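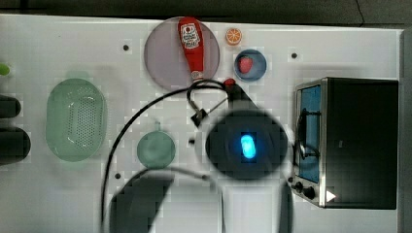 Small Kitchens, Fixed Layouts: A Conversation with Prumora's Set Designer

Prumora puts together toy kitchen sets for tabletop use. The designer responsible for the Surken layout works from a room in Gindthorpe and keeps a parts list of 117 pieces. We spoke in July about how the pieces are picked and placed.

The starting point is the white top. "I want a plain matte ground," the designer said. "Pale green on white is already a weak contrast. Put it on wood grain and you lose the outline." The colander is pale green all the same. It stays in the layout for its size and its perforated base. "It's the biggest open piece. Everything else gets spaced from it."

Cookware goes on the left: a round black pot, then the larger pan below it, with the green slotted spatula laid across the pan. The ketchup bottle lies on the round plate.

"Standing up, from above, a bottle is a circle," the designer said. "On its side it's a bottle."

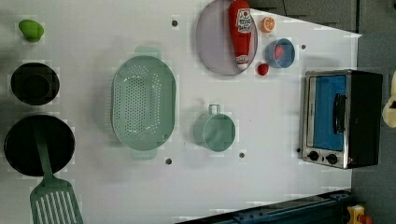

Food pieces

The layout keeps the food small and puts most of it near the plate. The orange slice has its segments showing. The strawberry has been tried in several spots, in the blue bowl and out of it.

"Round pieces roll. I lost one for 30 days under a cabinet. The bowl fixes that, but then you see less of the piece."

Thambiah, the supplier, ships soft food in cartons of 400. The designer rejects pieces mainly for stitching. "I look at the joins first. Color second."

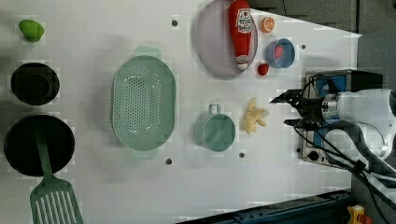
The banana

The banana is plush, made in the peeled state, with the strips of peel spread out around a paler core. A small dark blue label is stitched to the side.

"The peel strips are the trouble. They don't all lie the same way twice. With a hard toy you can draw around it and put it back on the line." 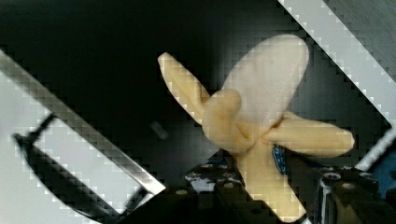
The designer has considered a closed banana and decided against it. "A closed one is a plain curve. I have enough plain shapes." The item number is 532, and a replacement is kept in a drawer with the spare cups.

Asked what changes next, the designer named the mug. "It's nearly the same green as the colander. I'd like it in gray, or a darker green if Thambiah has one."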